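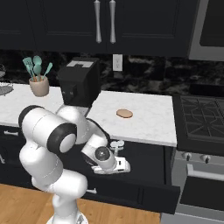
The drawer question
Every kitchen robot is promised to be safe. Writing down what that means takes rather longer.

Home | Features | Reviews | Opinion | Events | Subscribe

March 7, 2024

There is a sentence in the draft house rules at Trastgate that reads, in full: "The arm shall not leave a drawer in a worse position than it found it." It took 14 drafts to get there. One of the earlier versions ran to a page and a half and had a sub-clause about cutlery.

Lụa Khương wrote most of those drafts, and she would like it known that she did not write the one about cutlery. She runs the rules desk at Trastgate, a small firm that builds and tests software for household arms, and her job is to decide what the machines are allowed to do before anybody lets one near a real worktop. She used to write safety sheets for a company that made garden shredders. Kitchens, she says, are worse.

"A shredder wants to do one thing," she told me. "You keep people out of the hole. A kitchen is all holes."

For the moment the kitchens in question exist only on a computer. A white arm stands on a honey-coloured floor with its gripper poised over an open drawer, beside a gas stovetop on which no supper will ever be burnt. There is marble, plenty of it, white on the counter and black up the wall. There is a toaster. There is one small brown cookie on the counter, and I thought about that cookie for most of the train journey home.

Rehearsing in simulation is the normal way to go about things now, and it is cheap in the ways that matter. Drop a virtual plate and you press a key. Trastgate's arm gets 3,000 runs at a task before anyone writes a word about how it did, and the rule book says all of them must be kept, including the embarrassing ones. Khương is very firm on the embarrassing ones.

"People send you the good run," she said. "They send it with music on."

That is rule 3, more or less: no showing a success without the number of tries behind it. It sounds like common manners, and it has caused more bad feeling in the office than the seating plan. Engineers are proud people. A man who has spent his winter teaching a metal wrist to close a drawer does not want a footnote.

What a rule is for

I had gone to see Khương expecting the grand questions. I had a list. Should a robot refuse an order? Who is to blame when it scalds the dog? She heard me out politely and then talked for nearly an hour about drawers.

An open drawer, in her telling, is the great untidy fact of home automation. It sticks out at hip height. It moves when leaned on. It changes the shape of the room, so a path that was clear a moment ago has a corner in it. Push one shut too gently and it stays where it is; too hard, and whatever is inside arrives at the back in a heap. And there may be a hand in it. Most of the rules that people think of as being about robots are really, once she has taken them apart, about hands.

So the house rules ask dull things. How fast may the arm move when a drawer is open? How hard may it push before it has to stop and think again? If it stops, does it stay put, or back away? Backing away sounds kinder until you picture a toddler standing behind it, and then you have to start the paragraph again.

The Trastgate answer, for now, is that the arm stops, holds still, and says so. What it says was the subject of a separate row. An early version announced "Obstruction detected" in the tone of a lift. A later one apologised, and testers found this unbearable by the third apology. It now says "I've stopped", which Khương considers the best two words in the document, though she admits the contraction did a lot of the work.

The trouble with other people's kitchens

Not everyone does it this way. At Sokholm, where a rival outfit tests a similar arm, the rules are said to fit on one side of paper and include the word "sensible" four times. Khương speaks of Sokholm the way some people speak of relatives who let the children choose their own bedtime. She has read the page. She has, I noticed, a copy of it on her wall.

There is something to be said for the short version. Long rules have a way of being obeyed by nobody but their author, and I have worked in enough offices to know that the thickest binder is usually the one holding the window open. Someone at Sokholm could fairly say that a cook with sense will outdo a cook with a manual. The reply is that the arm does not have sense. It has a manual, and if the manual is blank it will make something up.

Khương's other quarrel is with tidy kitchens. A made-up kitchen tends to come out of the box looking like a show home: a few utensils in a pot, a clear run of counter, not one unopened letter from the council. An arm that has only ever worked in such places gets a nasty shock from mine. My own drawer, the one nearest the stove, has not opened fully in years on account of a potato masher. I described this to her and she wrote it down.

The draft now says a task has to be tried in at least 25 different layouts before it counts as tested, and that some of them must be, in her phrase, "lived in". Nobody had to define that until a keen junior filled one with so much clutter that the arm could not see the floor. It is defined now. The definition mentions bags for life.

She is stricter still about the step from screen to room. Passing in simulation earns the arm a supervised turn on a real cabinet, at walking-frame speed, with a person holding the stop button. It earns nothing else. The button holder may not also be the person who wrote the software, may not be on the phone, and may not be eating. That last one has a history she declined to go into.

Ung and the stop button

The bench where the real turns happen is in a room called Ung, named after a model of cabinet hinge that was discontinued and is much missed. It has one drawer unit, a good deal of tape on the floor and a red button on a long lead. I was given the button for a few minutes. I can report that it is very hard to hold a stop button without wanting to press it, and that I pressed it, and that the arm said "I've stopped".

I asked whether pressing it for no reason was against the rules. She looked pleased. Rule 9 says that anyone may stop the arm at any time and must not be asked why. The first draft had a form to fill in afterwards, and in the month that form existed the button was hardly touched. They threw out the form, and people began stopping the arm whenever they felt uneasy. A fair few of those stops turned out to be worth having.

If there is a lesson for the rest of us in the Trastgate rules, I suspect it is in that form. Good practice is mostly a matter of making the right thing less bother than the wrong thing. I have seen hospitals and schools get this backwards, and one memorable ferry.

The rules go to Brinville in June, where several firms are meeting to see whether they can agree on a shared set. Khương is not hopeful about the whole thing but has picked her ground. She will give way on the wording of the voice. She will give way on the 25 layouts, if pushed, though she'd like it minuted that she was pushed. She will not give way on keeping the failed runs, and she will not give way on the drawer.

"Worse position than it found it," I said. "What if it found it half open?"

She closed her eyes for a moment. That, she said, was draft 11.

We use cookies to improve your visit. By carrying on you accept our cookie policy. Accept all | Manage settings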